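# Cloth keeps sliding off my workbench – clips, tape or something else?

**Zineb Radwan**, posted 8/19/18

Hello all! I've finally got a corner of our shared workshop at Treludau set up the way I like it and I'm so pleased with it, except for one silly thing which is driving me up the wall.

I sort and clean small metal parts, mostly brackets, trays and odd plates from old equipment that we strip down and reuse. I've got two tables side by side. One is bare and takes the heavier bits. The other I cover with a cloth, so that the little things don't skitter about when I put them down and so I can see them properly. It makes such a difference! Before the cloth I was forever on my knees looking for a washer.

The trouble is that the cloth creeps. I lean on it, I drag a tray across it, and by the afternoon there's a great ruck in the middle and one side is nearly on the floor. I've tried:

- double-sided tape (held for a morning, then left a sticky line that took me ages to get off)
- tucking it under the table legs (fine until you move the table)
- a heavier cloth, an old curtain in fact, which slid just as much and shed fluff everywhere

The table top is smooth and wipes clean, and I'd like to keep it that way, so no staples or glue please. I also need to be able to whip the cloth off for washing. The table is 60 cm deep, if that matters, and the top is 2 cm thick with a plain square edge.

And while I'm here, does the colour of the cloth matter? I've been using a dark grey one because it hides the dirt, but dark parts vanish on it. Any thoughts very welcome, and thank you!

---

**Seung-woo Bae**

Oh, I love this sort of problem! I went through the same thing, right down to the curtain.

Binder clips. Ordinary ones from the stationery shelf, the kind you'd use on a thick stack of paper. You fold the cloth over the edge of the table, pull it snug and clip it. They come off in a second on wash day and they don't mark the top. With a 2 cm edge you'll want to take one along to the shop and check how wide it opens, as the small ones won't go anywhere near it. Mine came in a mixed box from Fontana and only the biggest were any use on the table (the rest have ended up on crisp packets).

A few things I learned by getting them wrong:

Start at the back corner. Clip that first, smooth the cloth towards you with the flat of your hand, then do the sides. I used to begin at the front and ended up chasing a wrinkle round the table.

Don't pull it drum tight. A bit of slack is fine, and a few slight wrinkles won't bother a bracket. If you stretch it hard the clips start to walk.

Keep them away from wherever your forearms rest. I put one right at the front when I started and caught my sleeve on it all day long.

As for colour, go bright! I changed from brown to a proper strong green last January and I'd never go back. Grey metal shows up beautifully against it, and so does anything black. I put the parts I've finished with on the pale table next door, and the difference between the two surfaces helps me remember what's been done.
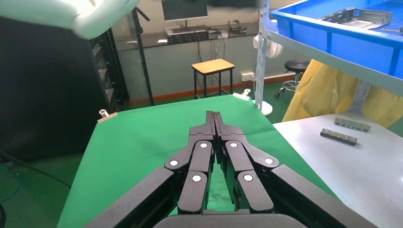

*Green cloth clipped at the left edge and the back right corner, brackets over on the pale table, blue bin on the shelving.*

You'll notice I keep a plastic bin on the shelves too. The sheet-metal pieces with cutouts go in there, the awkward ones that hook on to everything else. I do recommend having a bin within reach of the cloth side – it stops the table turning into a shelf, and then the cloth stays put for longer because you're not shoving things across it to make room.

For fabric, I'd go for a closely woven cotton. Mine washes at 30 and dries overnight on the line. Cut it so that it hangs well over the sides, then the clips have a good fold to bite on. Hem it if you can face it. I couldn't, so I went round with pinking shears, and it's fraying only a little.

Do tell us how you get on!

---

**pinena_shed**

rubber mat. the non slip stuff for drawers, comes on a roll, cut to size and lay it under the cloth. no clips needed. mine has been down 14 months

only thing is don't leave it in strong sun, it goes crumbly

---

**Zirlow Tinkerer**

I'd do both of the above! Non-slip mat in the middle, clips at the corners. The mat stops the creeping and the clips stop the edge lifting when you catch it with a box.

I'm less sure about the bright green, mind. I had a lime one and found it tiring after a couple of hours under strip lights, so I've settled on a pale blue, which still shows up dark parts very well. Bright steel is harder to see on it. It might be worth buying a cheap offcut in each colour and trying them with your own parts and your own lamps before you cut into a big piece. Market stalls are brilliant for this, and you'll have the leftovers as polishing rags.

One more small tip: if the clips do leave a dent in the edge of the table, slip a folded scrap of card under the jaw. You can also take the wire handles off some of them by squeezing the sides together, so there's nothing sticking out to snag on. Keep the handles in a jar, you'll want them again when it's time to wash the cloth.

---

**Zineb Radwan**

Thank you all so much! Big clips and a roll of drawer liner are on the shopping list, and I'm going to hunt for green and pale blue offcuts and put them side by side. Seung-woo, how far does yours hang down at the sides? I was thinking a hand's width but I don't want it catching on my knees.

---

**Seung-woo Bae**

A hand's width is plenty on the side where you sit. Leave it longer at the back if you've got the cloth to spare, and trim it later once you've washed it, in case it shrinks.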